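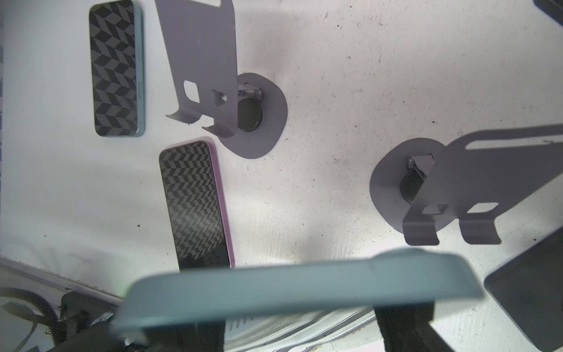
Progress report to the Escobedo Fund, 05/06/2024
Priltwood Oral History Project

Hello again from Priltwood! You asked us to keep these short and tell you how things are really going, so I'll start with the good part. We have 216 interviews recorded, which is more than I expected to have by now, and most of them are with people who worked at the old Koltirby cannery or grew up on the streets behind it.

The cannery stories keep surprising me. I went in thinking we'd hear mostly about the work (the noise, the smell, the night shift) and we do get plenty of that, but people really light up when they talk about the bus. The company ran its own bus out to the valley and back, and half the marriages in this town seem to have started on it. I've added a bus question to the interview sheet and moved it close to the top, since it gets people talking faster than anything I'd written before.

Transcribing is where we're behind. We have 2 paid transcribers, both part time, and they're careful, but the older recordings are slow going. A lot of folks slide between English and Portuguese in the same sentence. I've stopped asking for a clean English version on the first pass. They type what they hear and we sort out the translation later.

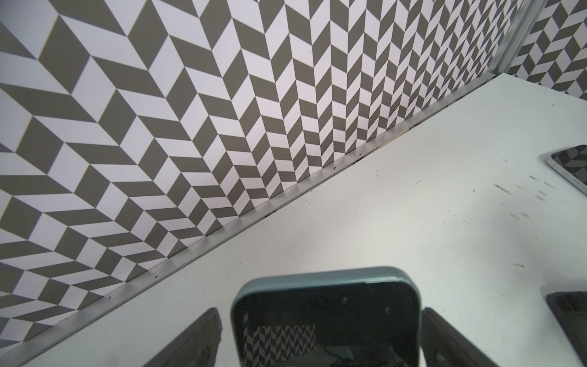

On money, we're a little under budget for travel and a little over for storage. The Nastico archive boxes went up in price between the quote and the order, and I decided to pay it and not hunt for something cheaper. We've filled most of them already with loaned photos, pay slips and one whole set of softball programs. I'd like to move $1,000 from travel to supplies if that's okay with you. No rush, but a yes or no before our next order would be great.

The listening night went really well. Around 200 people came, and we ran out of chairs and then coffee. Several brought shoeboxes of their own, so the scanning pile is bigger than ever!

Still to do: finish the permission forms for the early interviews, pick clips for the library display, and get the street map drawn. The display is set for October and I feel fine about that date. The map I'm less sure of. Two families remember the same corner completely differently, and I'd like to talk to both again before we print anything.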